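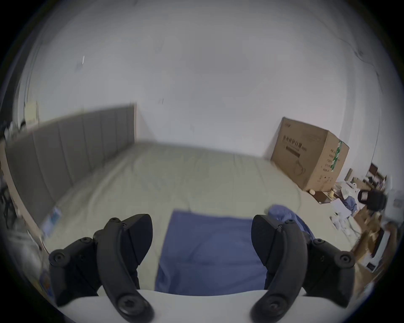
1/ Fitted sheet sizing, part 3: pocket depth

Most returns I see are pocket depth, with width and length correct. The number on the package is the depth of the corner before the elastic turns under. It is not the mattress height the sheet will hold.

2/ Allow 5 cm of tuck on top of the mattress height. Less than that and the corner rides up when someone sits on the edge.

3/ Cotton percale shrinks up to 5 percent, mostly in the warp. Makhubela cuts oversize to cover it. Vukstead does not - their label gives the unwashed dimension.

4/ Wrinkles running across the bed usually mean slack in the length. Wrinkles fanning out from a corner mean the pocket is too shallow.

5/ Measure with the topper on. Compressed foam reads low at the edge, so take the height a hand's width in from the side seam.

6/ Kitley changed their elastic in November. Style 3152 now has it on the full perimeter - older stock is corners only. Check the tag before ordering a second one to match.

7/ Shrinkage method is Shoshana Iwasaki's. Flat sheets next.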